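Recasting the Lead: How Viewers Talked About the Second Series of Falirora
Media and Culture project report, Catcombe College

Why I picked this

I've watched Falirora since the first episode, so I'll own up to being a fan before we go any further. For anyone who hasn't seen it, it's a drama about a family running a failing theatre, and between series one and series 2 the lead actress was swapped for somebody else. There was no explanation in the story. She walked into the kitchen with a different face, put the kettle on and carried on arguing with her brother. My whole sofa shouted!

What I wanted to know was whether viewers mind a recast as much as they say they do, and whether the moaning dies down once the series gets going. My tutor wanted me to narrow it down (my first title had the whole history of television in it), so I stuck to one programme and one place where people talk about it. 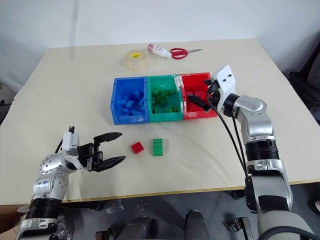

Blue, green and red bins side by side on the table.

Where the comments came from

I used the episode threads on Plondier, a telly discussion site that keeps its old threads open to read. I did look at Inthanon as well, but people there mostly post clips and one-word reactions, and I couldn't do much with "nooooo". I took every comment from the threads for the first and last episodes of series 2, left out anything that was only a link or a smiley, and ended up with 919. I read them all myself, mostly on Wednesday evenings, and some of them more than once as I kept changing my mind about what counted as rude.

I marked each comment by whether it mentioned the recast at all. If it did, I put it down as for, against or neither. "Neither" got a lot busier than I'd planned. People would write something like "she's fine but she isn't Mum", and I still don't know where that should go.
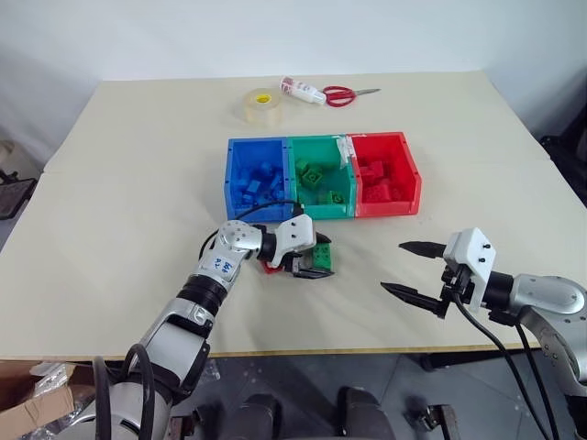

Of the comments I kept, 462 mentioned the recast, so just over half. I'd expected far more. The rest were about the plot, the awful wallpaper in the theatre foyer, and whether the brother was ever going to sell up. There was also a very long row about train times that had wandered in from another thread, and I kept it in because my rules said I had to.

The first-episode thread was much crosser than the last one. Early on, people compared the two actresses line by line, and quite a few said they were switching off for good. I recognised several of the same usernames in the finale thread, still watching, and a couple had come round completely. One wrote that they'd gone back to series one and found it odd seeing "the other one" in the part. I loved that comment and read it out to my flatmates.

What surprised me most was who got the blame. Hardly any of the anger was aimed at the new actress. It went to the writers, for not giving her a proper entrance, and to the channel for saying so little about why the change had happened. Lots of people filled that gap with gossip. I haven't repeated any of it here, and none of it came with a source anyway.
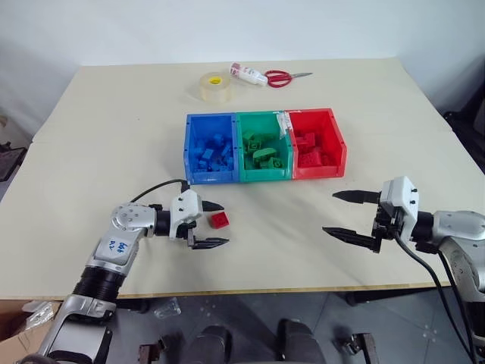
Things I'd do differently

Two threads isn't much. The middle of the series is missing, and that's probably where most people got used to her, so I can say the mood was different at each end but I can't say when it shifted. I'd also like a second person to mark a batch of comments without seeing my answers, to check how much of this is me being a fan.

The other problem is the people who really did switch off. They wouldn't have been in the finale thread to complain, so it may look friendlier than it should. I only thought of this after I'd finished marking (typical), and it would need a survey to sort out. I've put my marking rules in the appendix, along with the comments I moved from one pile to another and my notes on why.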